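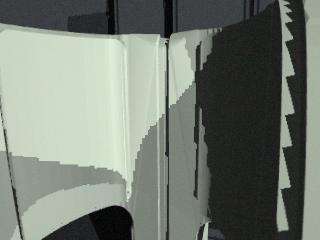 1. What the project was supposed to show

Our project started from a claim we kept running into: if you train a grasp detector on enough rendered pictures, you can skip most of the hand labeling. We wanted to check that with a small software stack of our own, in simulation only. The stack is called Stomside. It has a renderer, a perception node and a simple planner, and this report is mostly about the perception node, which gave us the most trouble.

2. The self-view problem

The simulated camera sits close to the arm, so the robot's own pale housing can take up a large part of the view. Shadows on the shell come out with stair-stepped borders, and some of the edges against the black areas are toothed like a saw. A person can look past that. Our edge-based detector could not. It treated shadow steps as object contours and passed them to the planner as things to pick up.

The usual answer is a self-mask: take the joint angles, project the robot model into the camera and throw away every pixel that belongs to the robot. We wrote one. It works when the model and the render agree on where the shell ends, and ours did not always agree. The mask came out a little small along seams and gaps, and the leftover slivers were enough to set off false detections.

3. What we tested

We rendered 2583 views and ran them through the detector with and without the mask. We tried 6 shadow settings and two mask margins. The wide margin removed most of the false detections on the housing. It also removed real objects whenever they came near the fingers, and that is where a grasp detector has to work. We do not count this as a fix.

Turning shadows off made the numbers look much better. We left that run out of the main results. A detector that only works with no shadows says very little about a robot in a room, and we suspect some of the scores we read before starting were helped along in this way, though we have no proof.

4. Planner

The planner was kept simple on purpose. It takes the top detection, checks reach and plans a straight approach. In February we added a check that rejects any target inside the arm's own volume. It caught many of the bad targets with very little code — more than the first mask did — which made us wonder why we had spent so long on pixels.

5. What we would not claim

We have no real-robot results. We also changed two things at once when we updated the renderer (shadow resolution and camera near distance), so we can't say which one changed the detector's behavior. Both runs are in the Vustville folder with their config files. Anyone picking this up should redo them one at a time before trusting the mask comparison in section 3.

Report version: 2022-07-08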